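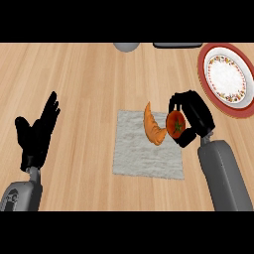 ¿Puede un taller de barrio enseñar a dos brazos robóticos a poner y quitar una mesa sin gastarse lo que cuesta un coche? Depende de a qué se llame enseñar, y de momento lo que hay en Prullisberg es, sobre todo, una simulación que funciona a ratos y un banco de trabajo con mucho cable.

El taller compartido de Prullisberg presentó en octubre los primeros resultados de Funau, un proyecto de montaje casero con dos brazos y manos de varios dedos que, según sus responsables, debería acabar recogiendo una mesa de desayuno de verdad. La presentación empezó a las siete de la tarde, duró bastante más de lo previsto y se hizo con el simulador proyectado en la pared. Los brazos físicos estaban en la sala, desmontados en parte, y no se movieron.

Conviene decirlo pronto porque la nota que repartió el taller lo deja para el final: todo lo que se ha enseñado hasta ahora ocurre dentro del ordenador. Las escenas tienen buen aspecto. La madera de la mesa tiene su veta, el tomate brilla y el cruasán tiene sus capas. Cuando la mano derecha cierra los dedos sobre el tomato virtual, el resultado resulta convincente para quien lo mira desde una silla. Otra cosa es que un tomate maduro, comprado esa mañana, aguante el mismo apretón.

El grupo trabaja con tareas cortas: coger una pieza de fruta o de bollería, llevarla al plato, soltarla. La prueba que más se repite empieza con la comida sobre un paño blanco. De las 600 ejecuciones que el taller dice haber lanzado durante el verano, 333 terminaron con la pieza dentro del plato. Es algo más de la mitad. La nota lo llama «un resultado sólido»; en cualquier cocina, una persona que dejara caer casi uno de cada dos tomates no duraría la semana.

También habría que saber qué cuenta como éxito. Preguntado por ello en el turno final, el equipo explicó que basta con que el objeto toque el fondo del plato, aunque luego ruede. No se midió si la pieza llegaba entera, entre otras cosas porque en el programa los tomates no se aplastan y los cruasanes no sueltan migas. Es una simplificación habitual y nadie la esconde, pero pesa mucho cuando el objeto del proyecto es, justamente, la comida.

La otra mitad del trabajo está en la mano izquierda. En las pruebas mostradas participa poco: se queda abierta, en alto, mientras la derecha hace la faena. El plan es que más adelante sujete el plato o estire el paño, dos acciones que en la práctica necesitan bastante coordinación. No hay fecha. Lo que sí hay es el gasto, ya que el segundo brazo se lleva casi la mitad del presupuesto de material y todavía no ha aportado nada que el primero no pudiera hacer solo.

El banco real va por detrás. Los motores de las muñecas llegaron en primavera y hubo que devolver dos. Las carcasas de los antebrazos se imprimen en el propio taller, con una máquina que comparten con el resto de usuarios y que ha generado alguna queja por las colas – una pieza grande la ocupa toda la noche. Las manos vienen de Flolitz, un pequeño distribuidor de componentes, y son con diferencia la parte más cara y más delicada del conjunto. El cableado de los dedos se ha rehecho tres veces. Quien visite la sala verá una estructura de perfil metálico, dos bases atornilladas y varias cajas etiquetadas con cinta de carrocero.

El dinero para esta fase procede de las cuotas del taller y de una aportación de Omoregie, la ferretería industrial del polígono, que ha cedido además herramienta y tornillería. El taller no ha publicado el desglose. Sí asegura que ha dedicado 31 tardes al montaje, sin contar las horas que cada cual echa en casa delante del simulador, que deben de ser muchas más.

¿Sirve de algo todo esto? Como aprendizaje, seguramente. Los que participan han tenido que entender de transmisiones, de calibración y de programas que hace unos años quedaban fuera del alcance de un aficionado, y en eso el proyecto se defiende bien. Probar primero en pantalla también ahorra dedos rotos, que a estos precios no es poca cosa. Como anuncio de un ayudante doméstico, en cambio, la presentación fue muy por delante de los hechos. La palabra «autónomo» apareció varias veces, y sin embargo la posición inicial de cada objeto la fija una persona dentro de unos márgenes bastante estrechos. Con el plato en el otro lado de la mesa, admitieron, el sistema no se ha probado.

Queda además el salto habitual, el de pasar de la pantalla al banco. El rozamiento de los dedos, la luz de una tarde nublada o un paño que se arruga y se viene detrás del cruasán son cosas que el simulador resuelve con un número y la sala no. El grupo confía en corregirlo con ajustes posteriores. Otros talleres con más medios han dicho lo mismo y han acabado guardando los brazos en un armario.

El siguiente paso anunciado es modesto, y quizá por eso más creíble: 10 intentos seguidos con el brazo derecho real y un tomate de plástico, sin público. Si salen, se pasará a la fruta. El taller se ha comprometido a publicar los vídeos completos, fallos incluidos, en el tablón de la entrada y en su página. A la hora de cerrar esta información seguía pendiente la reparación de una de las muñecas, y la impresora estaba ocupada con otra cosa.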